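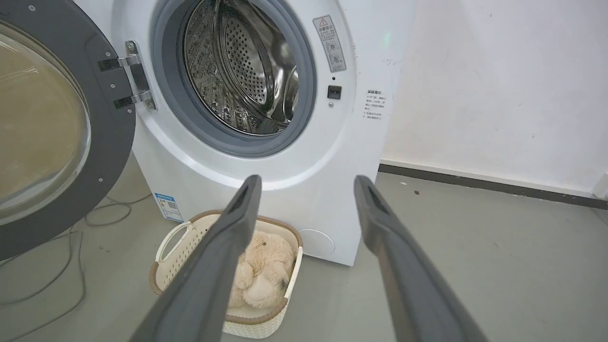
Laundry cell: tips from the build so far

These notes cover the two-arm laundry build in the shared workshop. They assume the arms are mounted, homed and talking to the controller. Page last revised 2020-05-23. Corrections go to Jenő Kocsis, who keeps the wiring book.

Placing the washer

Level the machine before you teach a single position. A front loader that rocks on one foot will shift a few millimetres each time the door is pulled, and every saved pose is then wrong by that amount. Check across the top and front to back, lock the foot nuts, and check again with the door open.

Mark the position of each foot on the concrete with paint marker. Tape lifts when the floor is mopped.

Leave the filter cover at the lower right reachable by hand. Anything bolted down in front of it will have to come up again the first time the filter needs clearing.

The door

Teach the door at full swing only. A half-open door drifts, and the planner treats it as a fixed obstacle wherever it was last recorded. With the hinge on the left, the open door takes up a good part of the left arm's workspace, so the left elbow has to stay low on the approach. We set a keep-out cylinder around the door with a 10 mm margin. With a smaller margin the wrist housing touched the frame on two occasions.

Do not pull against the latch slot with a fingertip. It is a small part and a replacement lock costs more than a set of finger pads.

The glass is domed and reflective. Depth readings off it are unreliable at most angles. Mask the door out of the depth image once it is confirmed open, and go by the joint positions from there.

Basket and test load

Use a basket with a firm rim and moulded handles at the ends. Soft-sided hampers fold when one arm lifts before the other. Open-weave sides are fine for the grippers, but small items poke through and snag, so line the bottom with a cloth.

Set the basket square to the drum opening, close enough that neither arm has to reach past its working range. Put it down by hand for the first tests. Basket pickup is a separate routine and should be debugged separately.

Start with a single plush toy. It compresses, it has no straps or cords, and it gives the camera one clear outline to find. Socks come much later.
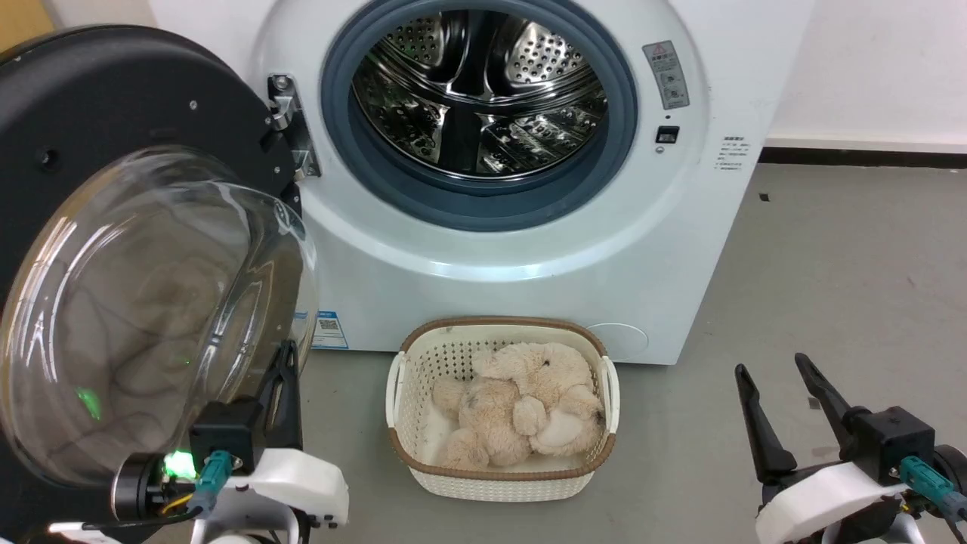 Both grippers at the basket, door at full swing. Bear on its cloth liner.

Grippers

Wipe the finger faces with isopropyl alcohol before each session. Lint builds up on the flats and the first symptom is a slow slip during the lift.

Approach plush items with the fingers wide open and close at the lowest speed the driver allows. Set the limit by motor current. Finger gap is a poor guide on anything stuffed.

Keep both wrists above the rim until the item is located. If the arms enter the basket together, stagger them by 2 seconds.

Inside the drum

The lifter ribs are the usual snag. Rotate the drum by hand so that no rib sits at the bottom of the opening, then run the insertion. The Surnier motion package lets you save this as an operator prompt, and we have it as step 9 of the sequence.

Release well past the gasket. Fabric left lying on the rubber will be pinched when the door shuts, and a pinched gasket leaks.

Cables and power

Strain-relieve the wrist connectors with a loop long enough for full wrist rotation in both directions. Check them by colour against the wiring book before power-up. Route floor cables clear of the door swing and the basket.

Keep the washer unplugged and the tap closed during all motion tests. A water cycle needs a second person at the stop button.

Still to do

Replace the Prutby finger pads on the right arm.
Re-record the door pose after the feet are re-levelled.
Copy log 1,403 to the Lorkilus drive and label it.
Basket pickup, both handles, planned for June.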